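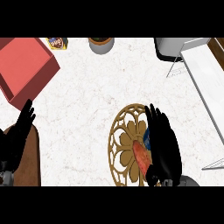
Halfdan Riis wrote to us that a machine which drops things is a nuisance, but a machine which doesn't know it has dropped them is a danger, and would we please put that somewhere on our website where new people could find it. So we have put it near the top, Halfdan, and we hope you're pleased!

# About Onesia

We are a small company that teaches two-handed robots to handle ordinary household things, and we do most of our teaching in simulation before any real hand goes near a real kitchen. A hand reaching for a sweet potato sort of shape on a pretty gold trivet may not look like much of a day's work, but you would be surprised how many of our days have gone into exactly that (and how many lunches were eaten in front of it, with somebody saying "just one more run" and meaning five).

We started out in two rented rooms over a bicycle shop. We have moved since then, to a long, low building with a proper loading door and a kitchen that everyone complains about, and we still have the same kettle.

## The May fault

Most companies use this page to tell you how well everything has gone. We'd like to tell you about the worst month we've had, and we tell it to everyone who joins us, usually over coffee and usually at greater length than this.

We had been working on a skill we called Grirnent, which is a silly name that came out of a typing mistake and then stuck. Grirnent was meant to pick up a long, rounded piece of food from a patterned surface and hand it across to the other side of the table. In simulation it did this beautifully. Out of every hundred tries it managed 98, and we were so proud of that number that it went up on the wall of the corridor in green marker.

Then we ran it on the real machine, which we call Viston. On the second morning the fingers of the right hand went down a little too low and caught in the openings of a metal trivet very much like the one in our simulation. The hand closed, and the arm lifted, trivet and all. The software believed it was holding food and nothing else, so when the extra weight showed up in the wrist readings it treated this as ordinary noise and carried on with the handover at full speed.

The trivet came loose halfway across and hit the clear screen beside the workbench hard enough to crack it from top to bottom. Jytte Hauksdóttir was standing behind that screen with a clipboard. She wasn't hurt, and she did press the stop button, and then she went outside and sat in her car for a while, and we are still very sorry about it.

## What we found

Svend Ingvarsson and Kaj Þorgeirsson took the whole thing apart over the following weeks, and what they found was embarrassing in a very plain way. Our simulated trivet *looked* right. It had its petals and its arches and all the gaps between them, and the table showed through as it should. But for the purposes of touching and bumping, the simulator had been treating it as a flat, solid disc. A simulated finger couldn't slip into a gap, so the skill had never once learned that gaps were something to worry about.

There was a second fault underneath the first. The limit on unexpected weight at the wrist had been raised during an earlier project to stop false alarms, and it was never put back. Either fault alone would probably have given us a bent finger and a grumpy afternoon.

## How we work now

We stopped all real runs for 60 days. It cost us a customer, and we understood why they left. During that time we rebuilt the contact shapes for every openwork, slotted or woven thing in our library, and Svend wrote a check that compares what an object looks like with what it feels like to a finger. We named that check Lục, and it has turned up plenty of other mistakes, including a colander that was solid all the way through.

A few habits have stayed with us:

- Safety limits go back to their standard values at the end of each project, and two people sign for it.
- Every new skill has its first 3 real sessions at reduced speed, with everyone out of the room and watching from next door.
- Success numbers don't go on the wall.
- Anybody, on their first day or their last, can stop a run without giving a reason.

Grirnent came back in the end, slower and a good deal more careful. When it feels more weight than it expects, it holds still and waits for a person. Some visitors find this dull to watch. We have grown very fond of it.

## Come and see us

Oluf Thorlacius looks after visits, and he loves showing people round, so please do leave more time than you think you'll need. If you work with robots yourself and have had a fault like ours, we would dearly like to hear about it, and Jytte will happily send you our full report on the May fault, wrist readings and all. The cracked screen is in the front hall, to the left as you come in. Coffee is at ten.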